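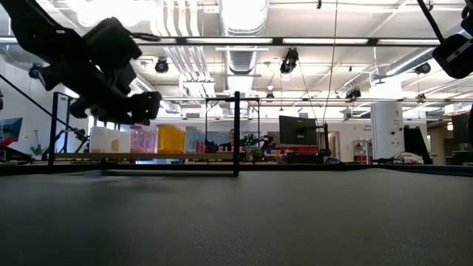 프레베티 관(Prevetti Hall) 양팔 조작 연구팀 · 공개 자료

Kedum 오픈데이 기록 모음

읽기 전에

4월 오픈데이 동안 양팔 작업대에서 돌린 시연을 모은 자료입니다. 평소 우리가 내는 데이터는 조용한 오전에, 말을 잘 듣는 물건으로, 실패하면 슬쩍 다시 찍어서 만듭니다. 이번 것은 방문객이 지켜보는 가운데 모았고, 물건을 어디에 놓을지도 대부분 방문객이 정했습니다. 그래서 성공률이 낮습니다. 논문에 쓸 예쁜 숫자를 찾아오셨다면 이전 버전을 받으시면 됩니다.

구성

에피소드는 모두 441개입니다. 한 에피소드는 물건 배치가 끝난 시점에 시작해서 조작자가 종료 페달을 밟는 순간 끝납니다. 페달 밟는 것을 잊은 에피소드는 뒤에 긴 침묵이 붙어 있는데, 잘라 내지 않았습니다. 침묵 중에 팔이 조금씩 처지는 모습이 보정 담당자에게는 꽤 유익했다고 합니다.

폴더는 과제별로 나뉩니다.

pick_place: 작은 병이나 공을 집어 지정한 자리로 옮기기
upright: 누워 있는 병 세우기
handover: 왼팔에서 오른팔로 건네기
visitor_choice: 방문객이 말로 시킨 것

마지막 폴더의 내용은 이름 그대로입니다. "저 화분 좀 쓰다듬어 줘"도 들어 있고, "제일 아파 보이는 병을 골라 줘"도 들어 있습니다. 후자는 라벨을 붙이지 못했습니다. 의견 있으신 분은 연락 주십시오.

각 에피소드에는 관절 각도, 그리퍼 개폐값, 영상, 그리고 짧은 한국어 또는 영어 지시문이 들어 있습니다. 음성은 지웠습니다. 아이들 목소리 때문이기도 하고, 우리 쪽 사람들이 비상정지 버튼 앞에서 한 말 때문이기도 합니다.

진행 방식

오전에는 Iona Rutherford가 원격 조작을 맡고, 오후에는 Rongrong Feng이 학습된 정책을 돌렸습니다. 정책 이름은 Kamik입니다. 조작자가 사람인지 정책인지는 메타데이터의 operator 항목에서 구분할 수 있습니다. 영상만 보고 맞혀 보시는 것도 권합니다. 망설이다가 포기하는 쪽이 정책이고, 망설이다가 한숨을 쉬는 쪽이 사람입니다. 음성을 지웠으니 난이도가 조금 올라갔겠습니다.

방문객은 4명씩 조를 지어 들어왔습니다. 조마다 짧은 설명을 듣고, 물건을 놓고, 시연을 보고, 질문을 했습니다. 가장 많이 받은 질문은 "이게 언제 설거지를 하나요"였고, 두 번째는 "커피는 어디 있나요"였습니다. 두 번째 질문에는 모두가 자신 있게 답했습니다.
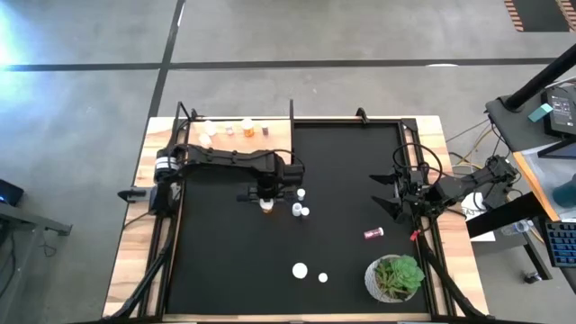 약병은 생각보다 까다로운 물건입니다. 뚜껑이 몸통보다 넓으면 손가락이 뚜껑에 먼저 걸리고, 빈 병은 가벼워서 살짝만 스쳐도 넘어갑니다. 넘어진 병은 굴러가고, 굴러간 병은 대개 두 팔이 모두 닿기 싫어하는 구석에 멈춥니다. upright 폴더의 절반은 이런 경위로 생겼습니다. 계획에 없던 과제인데 지금은 가장 자주 인용되는 폴더가 되었으니, 중력에 공저자 자리를 주어야 할지도 모르겠습니다.

공은 더 심합니다. 공을 옮기는 에피소드에서는 그리퍼가 닫히는 순간의 힘 값을 그대로 믿지 마십시오. 오전에 쓴 설정이 오후 설정과 다릅니다. 점심시간에 누가 바꿨는데, 바꾼 사람은 개선이라고 부릅니다. grip_profile 값이 2이면 오전, 3이면 오후입니다. 1은 없습니다. 1이 어땠는지는 예전 그리퍼 손가락이 들어 있는 부품 상자를 열어 보면 짐작할 수 있습니다.

라벨

성공 여부는 조작자와 참관한 팀원이 따로 적고, 서로 다르면 disputed로 남겼습니다. 억지로 합의하지 않았습니다. 병이 목표 지점에 도착했으나 거꾸로 서 있는 경우, 건네주기가 끝났으나 받은 팔이 곧바로 놓친 경우가 여기에 해당합니다. 박수를 받은 실패도 실패로 적었습니다. 다만 visitor_reaction 항목을 따로 두었으니 박수가 필요한 모델은 그쪽을 학습하면 됩니다.

지시문은 방문객이 말한 것을 팀원이 받아 적었습니다. 맞춤법만 고치고 "그거", "저기", "아니 그거 말고"는 그대로 두었습니다. 집에서 쓰이는 로봇이 들을 말은 대체로 이런 말일 것입니다.

알려진 문제

조명을 켠 채 찍은 에피소드와 일부만 켜고 찍은 에피소드가 섞여 있습니다. 노출은 보정하지 않았습니다.

handover 앞부분 몇 개는 좌우 팔 이름이 뒤바뀌어 있습니다. 구오(Guo) 변환 스크립트의 옛 버전을 쓴 탓입니다. 새 스크립트로 읽으면 바로잡히고, 옛 스크립트로 두 번 읽어도 바로잡힙니다. 두 번째 방법은 권하지 않습니다.

방문객 손이 작업 영역에 들어온 구간은 모두 뺐습니다. 그때마다 팔을 세웠기 때문에 관절 값이 중간에 끊긴 에피소드가 있습니다. 끊긴 자리는 gap으로 표시했습니다.

다육식물은 조작 대상으로 등록되어 있지 않습니다. 물체 목록에는 obstacle로 올라 있고, 위의 쓰다듬기 요청만 예외로 처리했습니다.

사용 조건

연구와 교육 목적으로 자유롭게 쓰실 수 있습니다. 영상에서 사람을 식별하려는 시도는 하지 마십시오. 재배포할 때는 이 문서를 함께 넣어 주시고, 성공률만 떼어 인용할 때는 disputed를 어느 쪽에 넣었는지 밝혀 주십시오.

문의

데이터 형식은 Rongrong Feng, 원격 조작 장비와 다음 오픈데이 신청은 Iona Rutherford가 받습니다. 단체 방문은 조를 나눌 수 있게 인원을 미리 적어 주십시오. 시연해 보고 싶은 물건을 가져오셔도 되지만, 액체가 든 것과 살아 움직이는 것은 입구에 맡기셔야 합니다.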